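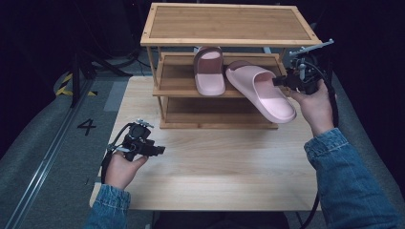
Three-tier bamboo rack: toes in or heels in?

Forum: Home and Storage > Entryways and Closets
Started September 2018

arpa_hall
I bought a small bamboo shoe rack for the back hall, three tiers, slatless, with a solid brown panel set into each shelf and a pale rail around it. I like how it looks. My question is about how you load one of these. I have been putting slippers in toe first with the heels at the front rail, and the heels stick out over the rail a little. My sister turns them all around when she visits. Is there a right way?

Also, the middle shelf is the one I use for slides, and I can't decide if the top should stay clear or hold shoes too.
Areeba

Comomgate
Toe first. You grab a slide by the heel end, so the heel should face you. A little overhang doesn't matter on a slipper.

fadcombe_lane
Disagree. Heel first. When the toes face out you can see the strap and know which pair is which, and in our house that saves an argument every morning. We have four pairs that are the same from the back.

Comomgate
Then buy different slippers.

fadcombe_lane
They came in a multipack. I'm not throwing them out.

u_baloch
I had a rack like this for two years. Some things I learned with it.

The thick foam slides are taller than you think at the strap. On the middle tier you want to push them in flat and low. If you come in at an angle the strap catches the underside of the shelf above and the whole slipper swings sideways and ends up half on, half off. I put the left one in first, straight, and then the right one next to it. If the right one goes in diagonal it bumps the left and you have to start over.

Check the screws in the side rails after the first month. Mine worked loose on one side and the top shelf got a wobble. A quarter turn fixed it. Don't use a power driver, bamboo splits.
Uzma

arpa_hall
Thanks Uzma. The diagonal thing is exactly what I get. I'll look at the screws. They are those tiny dark ones on the short sides of the frame, correct?

u_baloch
On mine, yes. Yours may be a different make but they are all put together much the same.

Staviven
I want to speak up for keeping the top tier empty. Everyone piles it up in the first week and then there's nowhere to set down keys or the mail while you get your shoes off. Ours has had nothing on it since December and I would not go back. Wipes clean in a few seconds too.

Comomgate
Three tiers and you use two? Just get a two-tier.

Staviven
The two-tier is too low. I have a bad knee and I like having something at that height — not to lean on, just to put things down.

odalaigh
Name is Ó Dálaigh but the forum won't take the accent in a user name. Question for the original poster: where does the rack stand? If it's on the floor in a back hall, the bottom tier is going to get grit and water off everyone's boots. I leave the bottom one for outdoor shoes only and keep house slippers in the middle. Pale pink or white soles show every speck.

arpa_hall
Floor, by the door. I put it together up on the table first to check that it stood level, and it did. The bottom tier is empty so far. Boots won't fit, I tried. The gap is too low for anything with an ankle.

odalaigh
Then sneakers on the bottom and boots on a tray beside it. That's what we ended up with.

fadcombe_lane
Agree on the tray. Still say heel first on the slippers.

u_baloch
One more thing about overhang. If the heel is only a little past the front rail, leave it. If more than that is hanging out, the slipper will tip and drop when someone brushes by. My husband wears a big size and his never stayed on the middle shelf no matter which way they faced. They live on the floor.

Comomgate
Same with mine. The shelf depth is the real problem with these racks. Measure your longest shoe before you buy.

arpa_hall
Mine are small so I think I'm OK. I'm going to keep them toe in, side by side, and push them back farther. Top stays clear for now. If my sister turns them around again I'll send her to fadcombe_lane's house.

fadcombe_lane
She's welcome any time.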